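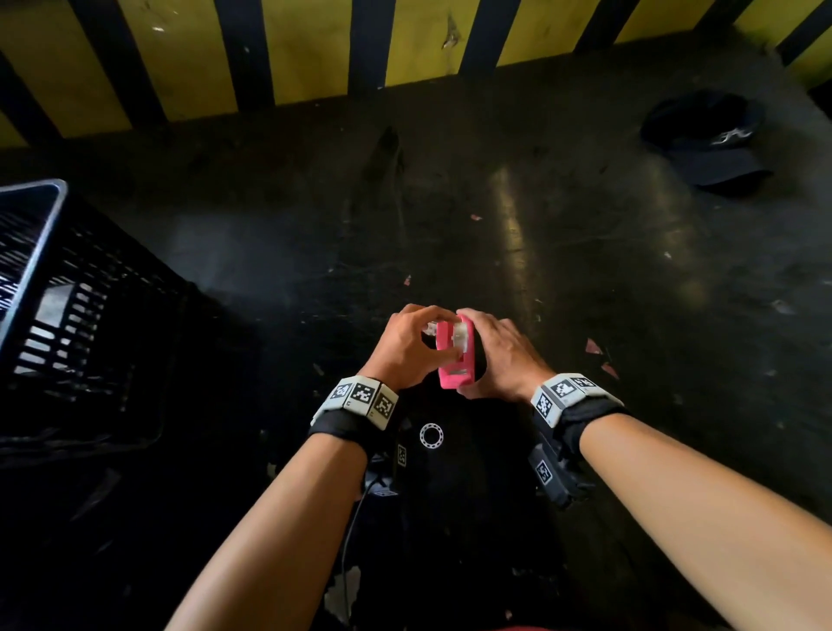
Photo: hands holding a pink plastic case

I got to the repair night at half past six and the line was already out the door, which I did not expect for a bunch of broken toasters! The woman who runs it waved me over to a folding chair and kept working the whole time we talked (she had a hair dryer in pieces in her lap).

She started it in October with a box of screwdrivers and a sign taped up in the Goh bakery. "I figured I'd get my sister and maybe a neighbor," she told me. "We had 19 people. I ran out of coffee in the first half hour."

I asked what comes in the most. Lamps, she said, and then anything with a plastic case that snaps together. "Those drive me nuts. There's no screw, you're just hunting for the little tab with your fingernail, and if you push on the wrong one it's gone." She keeps a jar of guitar picks for prying cases open and swears by them.

Money came up, so I went ahead and asked. The room costs her $15 a night, and the parts come out of a coffee can by the door. A small grant from Hemex, the hardware store on the corner, put in $400 last winter, and most of it went to a decent soldering iron and a parts cabinet she is very, very proud of. I got the full tour, drawer by drawer.

Does everything get fixed? She laughed at me. "Oh no. Some of it goes home in the same bag it came in." She told me about a Trular radio that has been back 5 times now, always with a different problem, and how its owner brings a pie with it. "At this point I'm kind of rooting for the radio to break."

She'd like a second night each month, if she can find someone who knows sewing machines. There are three of them sitting in her garage and she's scared to open any of them.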